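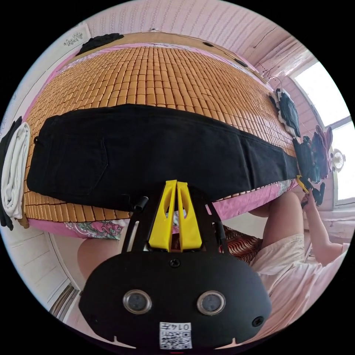 柔らかいものは、難しい。ロボットハンドの取材を続けていると、どの開発者からも一度はこの話を聞かされます。箱やボトルならもうかなりのところまで来ているのに、ズボン一本でとたんに話がややこしくなるんですね。というわけで今回は、手持ち式のグリッパーを借りて、ひたすら洗濯物と格闘してきました!

試したのは3機種。Cekovの二本指タイプ、Zostnessの軽量モデル、それからTariganの試作機です。どれもロボットアームには付けず、人が手で握って動かします。カメラで手元の動きを記録しておいて、あとでアームに覚えさせるという使い方。つまり最初の先生は人間で、私の不器用さもそのまま教材になってしまうわけです(責任重大)。

寝室でたたむ、という課題

課題を考えてくれたのは、把持の評価を長くやってきたWenceslao Navarreteさん。作業台の上でやるのかと思っていたら、「家の中でやりましょう。ベッドの上がいいですよ」とあっさり言われました。竹のタイルを並べた夏用の敷物の上に黒いズボンを広げて、裾から折っていく。文字にするとたった一行なのに、これがまあ進まない。

まず、指先が布の下に入りません。自分の指なら爪を立てるようにしてすっとすくえるのに、グリッパーだと布の上をつるんと滑ってしまう。Navarreteさんのコツは、真上からつまみに行かず、少し寝かせた角度で縁に寄せていくこと。教わったとたんに成功率が上がって、思わず声が出ました。ただ手首はかなりきつい。最初の日は51回つかんだところで音を上げました。

もうひとつ困ったのが色です。黒い布に黒い縫い目だと、記録された映像を見返したとき、どこが生地の端なのか私の目でもわからなくなります。窓の光が強い時間帯はなおさらで、午前10時と午後3時では同じズボンが別物に見えました。照明の整った実験室ばかりで集めたデータだと、このあたりで苦労するんだろうな、と素人ながら納得した次第です。

一台で足りるか、二台いるか

後半は2人で組んでの作業も試しました。ベッドの脇に陣取って、それぞれがグリッパーを持つ。片方が布の角を押さえ、もう片方が引っぱる。小さな四角い布なら一台でもなんとかなりますが、ズボンくらいの大きさになると押さえ役がいるだけで気持ちがぐっと楽になります。とはいえ本体同士がぶつかるので、声をかけながらでないと危ない。「はい、いま行きます」「待って、まだ離さないで」と、だんだん餅つきみたいになってくるんです。

地味に効くのが後ろ側の形でした。ピストル型の持ち手だと腕の向きが自然に決まるので、長く続けるならこちらが断然好み。反対に、手首をひねって横から差し込みたいときには持ち手がベッドに当たってしまって、何度か舌打ちしました。どちらを取るかは課題しだいですね。

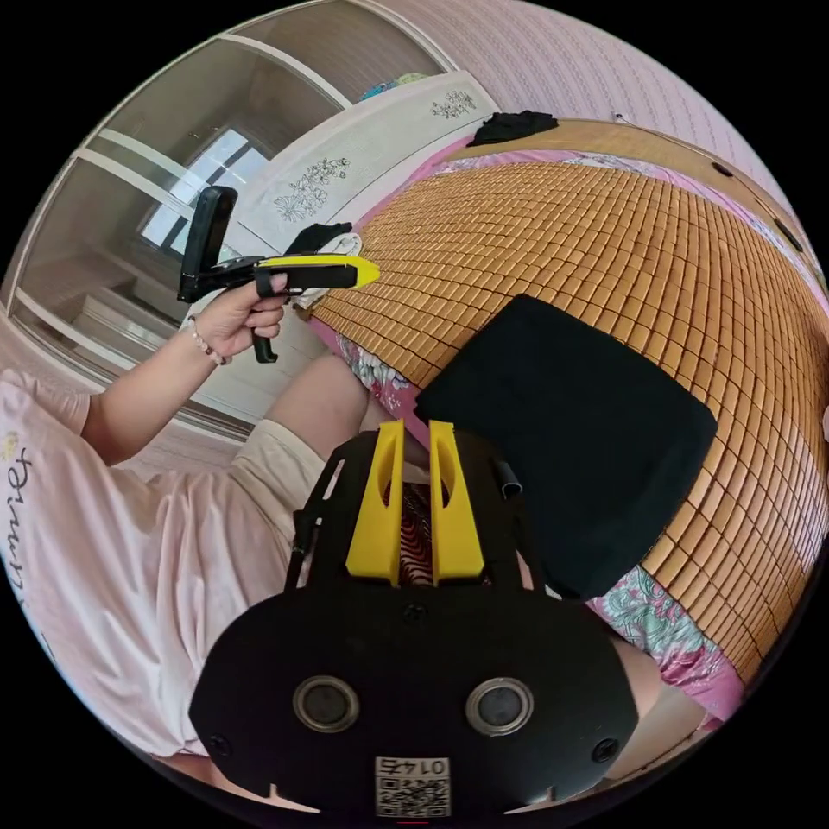

3機種の使い心地

Cekovは指の開き具合が素直で、初めての人にも渡しやすい一台。引き金の重さがちょうどよく、布の厚みがなんとなく手に返ってきます。惜しいのは重心が前寄りなこと。腕を伸ばして奥の布を取りに行くと、先端がゆっくりお辞儀をします。

Zostnessはとにかく軽い! 14日間の貸し出し期間中、気がつくとこればかり手に取っていました。そのかわり挟む力は控えめで、厚手のデニムの腰まわりは逃げられがち。タオルやTシャツが中心なら、まず不満は出ないと思います。

Tariganの試作機は、まだ荒削りです。指の戻りが一拍遅れるので、離したつもりの布がふわっとついてくる。けれど握り込んだときの安定感は一番でした。11月に改良版が出るそうなので、そのときはもう一度ズボンで勝負させてもらうつもりです。

なお、記録した動きの整理にはPondisのソフトを使いました。最大2台分の映像を横に並べて再生できるので、二人組の作業を見直すのに重宝します。自分の手つきのもたつきまできれいに並んで出てくるのには参りましたが。

次回は靴下の予定。Navarreteさんからは「左右をそろえるところまでやってくださいね」と釘を刺されています。

お問い合わせ | 著作権について | 無断転載を禁じます | ページの先頭へ戻る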